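Last updated Sunday, September 1, 2024, by Halina Michalski

# Can a machine do it yet? Your questions about robots and everyday chores

I answer the mail for a small newsletter on household and shop-floor automation, and the same questions come in so often that Florin Stoica, who shares the inbox with me, finally begged me to put the answers in one place. So here they are, longer than he wanted. I've tried to keep to what a machine can do on an ordinary weekday with ordinary mess around it, and I've said so wherever I'm guessing.

## The short ones first

**Is there a robot I can buy today that will do all my housework?**

No, I'm sorry to say. You can buy machines that do one job each, and some of them are very good company. A robot vacuum will keep a floor decent, a robot mower will keep a flat lawn short, and your dishwasher (which people never count, poor thing) has been quietly doing a robot's work for years. What you can't buy is one machine that moves from the floor to the sink to the laundry the way you do without thinking about it.

**What about renting one?**

A few companies are trying this with restaurants and small factories, and I think that's where it makes the most sense for now, as the same job comes around all day long. For a home, I'd wait.

**Do the machines in the demo videos really work on their own?**

Sometimes yes, sometimes no, and the video won't always tell you. A person may be steering the arms from the next room, or the clip may be sped up, or it may be the best try of a long afternoon. None of those is a scandal! They're normal parts of building something hard. But do look for a note on the speed, and look for what happens when something goes wrong. If nothing ever goes wrong, you're watching the highlights.

## In the kitchen and behind the counter

**Can a robot serve drinks?**

It depends how much of the serving you mean. Pouring a measured drink into a cup that sits in a known spot is an old trick by now, and a machine can do it over and over without sighing. Carrying is harder, and clearing up is harder again, and most of the questions I get are about those two. Nandi Ngcobo, who ran a coffee counter for many years before she began writing for us, likes to say that drinks are the easy part of a drinks business. The tray, the lids, the ice and the thing that fell over are where your day goes.

**Why is a plastic cup so difficult? My toddler can pick one up.**

Your toddler is a marvel, and I mean that. Start with the plain fact that a clear cup is hard for a camera to see. Light goes through it and bounces off it, and a depth sensor can report the table behind the cup and miss the cup altogether. Then there's the squeeze. A thin cup gives way under your fingers, and you feel it giving and ease off before you've even noticed doing so. A two-fingered gripper has to get the same information from somewhere, either from a sensor in the fingers, from the motor working a little harder, or from watching the sides bend.

Ice adds its own trouble. It shifts, it changes the weight from one moment to the next, and it leaves water where the fingers need to hold. A cup with ice in it that's standing up wants a fairly gentle grip around the side. A cup on its side wants something else entirely – you have to decide which way to roll it, whether to save what's inside, and how to turn it without sending the rest across the table.

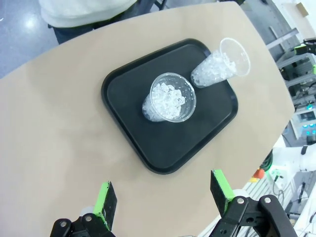
People do all of that in one motion, usually while talking to somebody. We turn the wrist on the way in so that the cup comes up straight, and if the rim is sticking out past the tray we use that as a handle. A machine can learn the same motion, but it has to have met enough tipped cups in enough positions to have an idea of what comes next. When I'm asked why progress feels slow, this is the case I bring up, and I'm afraid I bring it up at dinner too.

**So could a machine clear a table at a café?**

Parts of it, and I'm more hopeful than I was. If the cups are all one kind and the trays are all one kind, a good arm can empty a tray into a bin or a rack. Mixed tables are another story: a mug, a crumpled napkin, half a muffin, someone's keys. The machine needs to know what is trash, what gets washed and what should be left strictly alone, and a wrong guess about the keys will be remembered for a long time.

**Can robots cook?**

They can follow a set recipe with prepared ingredients, yes. Stirring, frying and portioning are well along in commercial kitchens. Peeling a lumpy potato, or noticing that the onions are going a little too fast, is still mostly a human job.

## Around the house

**What about folding laundry?**

Ah, laundry. It's the question we get more than any other. Towels and T-shirts are going nicely in the labs, slowly but with fewer mistakes each year. Fitted sheets defeat the machines, and they defeat me as well, so I won't be smug. Cloth has no fixed shape, so the robot must first find a corner, and the corner is always underneath.

**Making beds, loading the dishwasher, putting away groceries?**

Loading a dishwasher is the closest of these, and I'd expect to see it done acceptably in a few test homes before long. Groceries need a lot of judgment about bags, eggs and how full the fridge already is. Beds need reach, and most of the arms that are safe to have around people are rather short.

**Would it be safe around my children or my cat?**

Ask the maker exactly what the machine does when something touches it unexpectedly, and ask to see it happen. Slow, light arms that stop on contact are the right kind. I wouldn't leave any of them running unwatched near a small child, whatever the brochure says.

## In the shop and on the factory floor

**Why do factories have so many robots when my house has none?**

A factory is built around the robot. The parts arrive facing the same way, the light never changes and the floor is flat. Your kitchen was built around you, and it's different every morning.

**Is it worth it for a small shop?**

Aniela Chmielewska asked us this on behalf of Czerwiński, the packing shop she manages, and her way of working it out was so sensible that I've borrowed it. Over one week in November she kept a tally of every time someone had to step in and fix something during packing. There were 268 orders and 50 of them needed a fix: a box that wouldn't close, a label on crooked, a jar lying down. The packing itself could be automated tomorrow. The 50 fixes couldn't, and a person would have to stand there for those anyway. She bought a better tape machine and kept her crew, and she's planning to run the tally again when the prices come down.

**How should I judge a machine if a seller offers me a trial?**

Bring your own things. Please, please bring your own things! Then try this:

- Use your real cups, boxes or towels, including the ugly ones.
- Knock something over in the middle of a run and keep your hands in your pockets.
- Time the whole job, with the resets and the cleaning of the machine included.
- Ask who steps in when it gets stuck, and how often that happened last month.

**When will all this be ready?**

I've been asked for a year, and I keep declining to give one. My guess is that we'll see single chores arrive one after another, first in places that do the same chore all day and then, a good while later, at home. Florin thinks I'm too cautious. Nandi thinks I've never cleaned up after a lunch rush, and she's right about that.

**Can I send in a question?**

Please do. Tell us what the chore is, where it's done, and what usually goes wrong with it – the last bit is the most useful to us. We read everything, though replies can take a couple of weeks when the inbox is full.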